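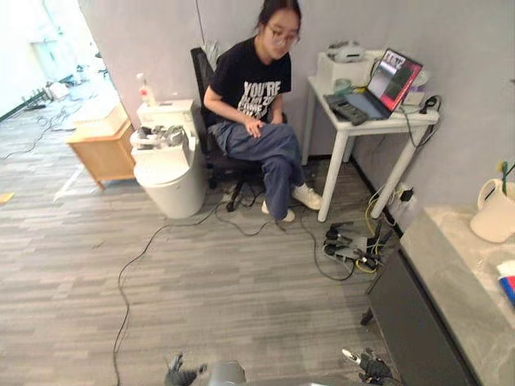
Joining a partner meeting online, who pays?

Abenezer Shiferaw
Our university is a partner in a solar pump project led by Holtley. The kickoff is in September and I can only join remotely. Our travel line is 3,976 euros. Can I move 500 of it to student assistants?

Wisel
Ask the lead partner. Ours let us.

Doolan
Check the grant agreement first – most have a clause on moving money between budget lines. Ours allows up to 8 percent without approval, and 500 would be around 13 percent of your travel line. Write to the coordinator before you spend anything and keep the reply for the final report.

Wisel
OK, ours was a smaller amount.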